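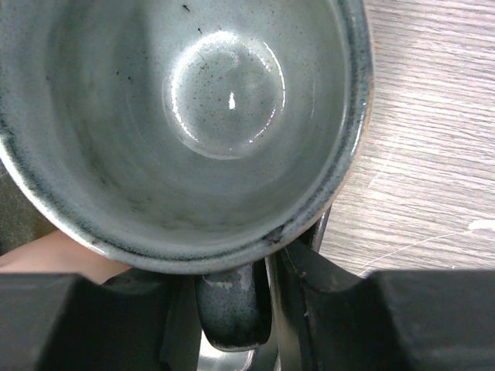
Rana Sky Nights Come to Hernport This October

I'm so happy I can finally share this! Rana, my little astronomy outreach project, is bringing two nights of stargazing to the old ferry field in Hernport this October, and you're all invited (yes, kids too, and yes, it's free).

We've got 200 places each night, and gates open at 6:30 p.m. so there's time to find a spot before it gets properly dark. I'll be giving a short talk on Saturn and its rings, and then it's telescopes until everybody is too cold to hold an eyepiece.

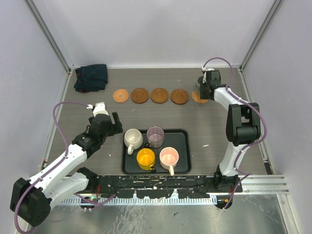

The telescopes are on loan from Delari, who make and repair them just up the coast, and they're sending their big reflector along with the smaller ones. I had a go with it in August and squeaked out loud when the Andromeda galaxy came up – my neighbors heard me.

Wemon is paying for the buses from town, so please leave the car at home if you can. Headlights really do spoil the view. Red flashlights are fine, white ones should stay in your pocket. 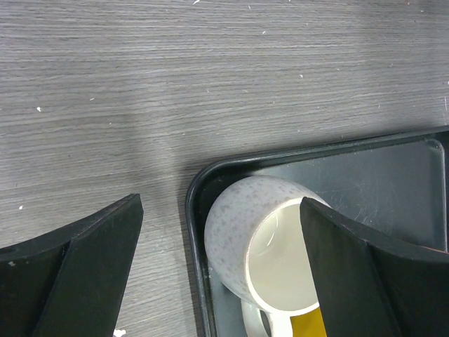 Page last updated: September

A few things people have been asking me. If it's cloudy, the talk still goes ahead in the tent, and I'll have meteorites out for you to hold. Dogs on leads are welcome. The path from the bus stop is 700 yards and mostly flat, with one gravelly stretch near the gate, so wear decent shoes and bring a warm coat!

Places can be booked through the Rana page or at the Hernport library desk. Reporters who'd like to come along should write to me through the same page and I'll save you a spot near the big telescope.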